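Home and Shared Workshop Automation
Course Handout, Unit 4: Planning an Arm Cell in a Domestic Room
Revised 10/10/25

Purpose of the unit

Participants in this unit prepare a build plan for a single robotic arm working at a household table. The plan is developed first in simulation and is then carried over to the shared workshop at Brermont. No hardware is to be ordered, drilled or powered until the simulated plan has been signed off by the instructor.

The reference layout for the unit is the dining room model. The arm stands on its own dark pedestal beside the table, and the tabletop carries ordinary tableware together with a bottle to be handled.

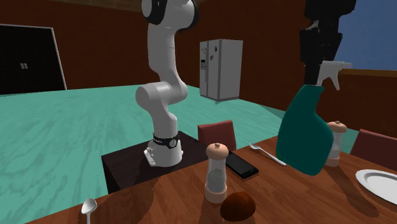
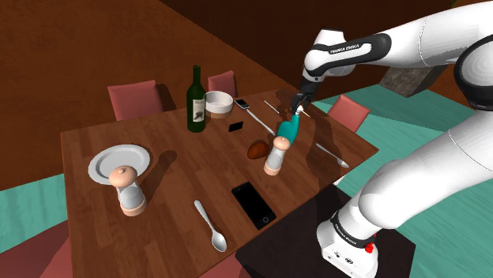

Dining room model, rendered from two viewpoints.

Jocelyn Yap objected, on reading the draft of this unit, that a separate pedestal is a luxury in most homes and that the notes should treat clamping to the tabletop as the normal case. She added that her own bench build at Retamal ran for a full season on two clamps and a steel plate. The point is accepted in part. Clamp mounting is now covered in Section 3, although the graded plan still assumes a pedestal.

1. Base position

The base is placed first and everything else is placed around it. Participants should record the distance from the center of the base to the nearest table edge, the height difference between the two surfaces, and the direction in which the base faces. All dimensions are given in millimeters. The default clearance between the pedestal and any wall is 300. A smaller clearance may be proposed, but the plan must then show that the elbow of the arm stays clear of the wall through every move in the task.

Cable routes are drawn at this stage. A cable may not cross a walkway unless it is covered.

2. Objects and grasps

Each object in the model is entered on the object sheet with its mass, its widest dimension and the part of it that the gripper is to hold. Bottles are to be entered twice, full and empty – the difference in weight affects both the grip force and the permitted speed. Thin, flat objects such as cutlery and telephones are difficult for a two-fingered gripper to lift from a hard surface. They may be left out of the first task, but they remain in the model as obstacles.

Object names should be short and consistent. The Mindero planning software treats "spoon" and "Spoon 1" as different items, and past submissions have failed to load for this reason.

3. Mounting in a rented or shared space

Where a pedestal cannot be used, the base may be bolted to a steel plate and the plate clamped to the table. The following conditions apply.

The table must not rock when pushed firmly by hand at each corner.
The plate must extend past the base on all sides.
Clamps are to be checked for tightness before each session and again after the first ten minutes of motion.
Glued or hinged tabletops are not acceptable.

Members using the Prelitz kit should note that its clamps are intended for light loads only. Heavier clamps may be signed out from Room 311.

4. Moving from model to workshop

The simulated room is tidy in ways that a workshop is not. Friction, cable drag and an uneven floor will all change the result. Participants should therefore run the first physical trial at the lowest speed setting, with one person at the stop button and no one within reach of the arm.

Measured positions are compared with the planned ones and the differences are entered on the trial sheet. Large differences usually come from the height of the base, and this should be measured again before any change is made to the program.

5. Submission

The plan consists of a floor drawing, the object sheet, the cable route and a one-page description of the task. It is limited to 29 pages including drawings. Completed plans are left in the unit tray or sent to the workshop desk, extension 2069. Physical trials begin in December, and bench times are assigned in the order in which approved plans are received.

Reading for the next unit: Workshop Safety Rules, Parts 2 and 5.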